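Ticket 300: Arm at bench 3 stops during wipe-down task, liquid on work surface
Site: Bellbridge
Opened: 20 March 2024
Opened by: Darlene Li
Priority: Medium
Status: Closed, with one follow-up

Problem as reported

The arm stops partway through the wipe-down task and the controller logs a communication fault on the wrist servo. Restarting the controller clears it. Next run, same fault, usually when the wrist is out at full reach. Water is used in this task. The operator asked whether water had gotten into the wrist and whether the task is allowed under the bench rules at all.

First reply

Please leave the servo power off until the checks below are done. Pausing the program is not enough. The servos still hold torque while paused, and the supply is still live. Support the arm by hand when you switch off or it will drop.

On the rules question: the Thibodeau bench rules allow open liquid in the work area under section 3, up to 50 ml, plain water only, with the supply, the controller and all mains plugs off the bench top. So the task is allowed. What the rules do not allow is running it on an arm with an open fault, and the log shows 34 restarts on this one since the last inspection in September. The limit is 3 before a ticket has to be opened. Please pass that on to whoever runs the evening sessions.

Checks requested

1. Power off at the supply, plug pulled, tag on the plug.
2. Dry the surface before touching any connector.
3. Look at both ends of the wrist cable for moisture or discoloration.
4. Check the base clamp by hand. No movement is allowed at the base.
5. Move the arm slowly through its range, unpowered, and watch the cable the whole way. 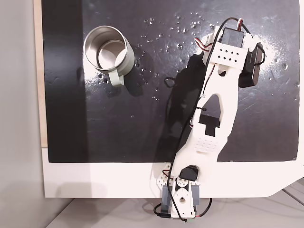

Results from Darlene, same afternoon

No moisture in either wrist connector and no discoloration on the pins. Base clamp tight. On check 5 the cable pulled tight before the wrist reached the end of its travel. I could feel the plug shift in the socket. Reseated it, powered up with the surface dry, and got the same fault on the second full extension. So water is not needed to make it happen.

Second reply

Thanks, that settles it. The ties were set too close to the wrist joint, so the slack is in the wrong place. Cut the last tie before the wrist, extend the arm fully, and tie again with enough slack that the plug never takes load. Ties should be snug but the cable must still slide a little under a fingertip. The Breltuler cable sheet covers this on its second page – the copy in the Standumside folder is the old version, so don't use that one.

Results from Darlene

Done. Ran 300 extensions dry with no fault, then 50 runs of the task with water, also no fault. Dried the surface between runs per section 3. Restart counter reset and the reset written in the bench log.

Closing notes

Cause: strain on the wrist cable. Liquid ruled out.
Rule finding: restart limit exceeded, no ticket opened at the time.
Follow-up: replace the old cable sheet in the Standumside folder. Assigned to Darlene Li, still open.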